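June, late, the kettle on for the second time

I meant to be in bed an hour ago, but my head is still full of the rule book, so I may as well put it down here and hope it lets me sleep.

We spent the whole day on the handling guide for Nerkari, and I do mean the whole day. Bláthnaid had printed the draft out, all 39 pages, and she had gone through it with a green pen the way my aunt used to go through my school essays, kindly but without mercy. Her main complaint, and I think she is right, is that we keep writing "safe" and "clear" and "careful" as if everybody carried the same ruler in their pocket. What is a clear path? Clear of what, and by how much? Enda said any sensible person would know. Bláthnaid said the arm is not a sensible person, and he laughed and gave in, and we lost most of the morning to that one word (happily, I should say, there was soda bread).

What we settled on is that the arm must come up to its resting height before it travels sideways, every single time, even when the next block is right beside it and the rise looks like a waste. Colm hates this. He has worked on the planner since the Cirkon days and he can't bear to see a motion that isn't needed. I do feel for him. But I remember the old shop at Ó Dálaigh, where the rule had a little "unless" tacked on the end of it, and people drove all kinds of things through that "unless." I told that story again today. I suspect they have all heard it before, and they were very nice about it.

After lunch we moved on to placement near edges, and I had the simulator open on the big screen while we argued. I saved one of the views, mostly for the blue cube.

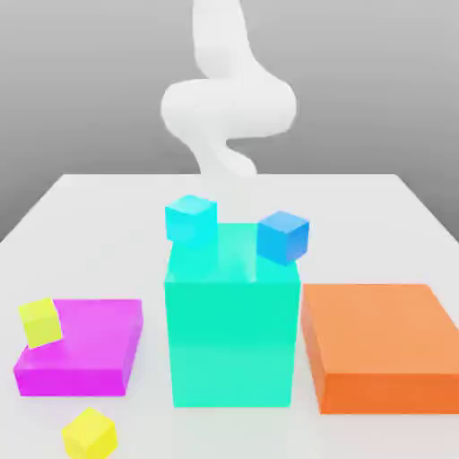 The test table in the simulator. Look at the blue cube on the teal box, with one corner just over the side.

So, is that placed or isn't it? Enda says placed, it's on the box, move along. Ciarán says a thing hanging over an edge is a thing waiting to be knocked, and he pointed out that the yellow-green one on the magenta slab has an edge past the side too, so it's hardly a rare case. I went back and forth. In the end we wrote that an overhang has to be recorded, whether or not it's allowed, and that up to 3 millimeters can pass without a second look. The number is Ciarán's and I have no great love for it, but a number you can argue with is better than a word you can't, and we can always change it once we've tried it on real blocks.

The part I care about most is the bit on who may restart after a stop. Two people, we said, one at the controls and one with eyes on the table, and they have to speak to each other out loud. It sounds so plain written down. Bent rang in from Gornar for that section and told us they do the same over there, only they make the watcher speak first, and I liked that so much I wrote it straight in. It means the person looking at the table sets the pace, and the one with a hand on the button has to wait and listen. I wish I had thought of it years ago.

We also agreed, after some grumbling, that the simulator runs follow the same rules as the bench. Colm thought this was silly, there being nothing to break in there. My feeling is that habits leak. If I let myself skip the check on the screen all week, I know very well what my hands will do at the bench, tired, with the others waiting for their dinner.

Still open: what to call a dropped block that lands where it was meant to go. Bláthnaid wants it logged as a failure. Enda wants it logged as luck. She has promised a new draft of section three, and I have promised to read it before I start talking, so I had better leave it on the kitchen table where I'll see it. Must buy more milk as well.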